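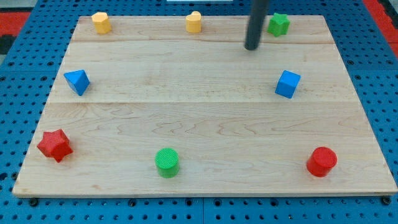 Week 5 -- Blocks, boards and sorting play

Handout for the Monday group. Notes typed up fast, sorry, read alongside your own. Bríd Cronin's session, with extra bits from Sobia Dhanial's placement talk.

What we covered

Sorting is a child deciding what goes with what. Colour usually first, shape later. Plenty of children swap between the two halfway through and that is fine. Don't correct it. Write it down.

The blocks are good for this because colour and shape pull in different directions. Yellow heart and yellow octagon -- same colour, different shape. A child going by colour puts them together. A child going by shape won't. The green star tends to get picked up first, points are easy to grab. Blue triangle: watch whether they stand it up or lay it on a face.

Plain wooden board underneath. It gives an edge to work to. Blocks stay round the outside to begin with, middle kept clear, so the child has somewhere to bring things. Bríd calls this "the pond". Call it what you like.

Setting up

Board flat on the table, long enough reach for the smallest child in the group.
Blocks out before the child sits down.
Spread them. No rows, no pairs touching, or you've done the sorting for them.
Yourself at the side, not opposite.

Running it

First go, say nothing except "would you like to put some in the middle?" Then wait. Longer than feels comfy. Deming Lei timed his waits in November and most were under 5 seconds, which he was not pleased with.

Second go, name one block. "Can you find the star?" Shape word only, no colour. If they bring something else, say what it is and carry on: "you found the heart."

Third go, ask for one like yours. Hold up a blue one and keep quiet about why. This is the go you write up.

Stop at 12 minutes even if it's going well. Stop earlier if blocks start flying.

Words to use

Same, different, like, corner, point, side, round, flat, next to. Go easy on "prism" -- Jingyi Dai's group used it happily but they were nearly five and liked long words. For younger ones "triangle" will do, though stricly it's the face that is the triangle, the block is solid. Came up in questions, worth knowing the difference yourselves.

Writing it up

One side of paper. What the child moved, in what order, what they said in their own words. Sketch of the board at the end, rough is fine. No "enjoyed the activity", tell me what you saw that made you think so. Guesses go in the right hand margin, seperate from the notes.

Upper limit for the full portfolio piece is 1000 words, not counting sketches. Shaohua Du is second marker and does check.

For next time

Do the three goes with one child, bring the sketch.
Read the chapter on early shape words, first half only.
Block sets go back in the cupboard by the sink, lids on.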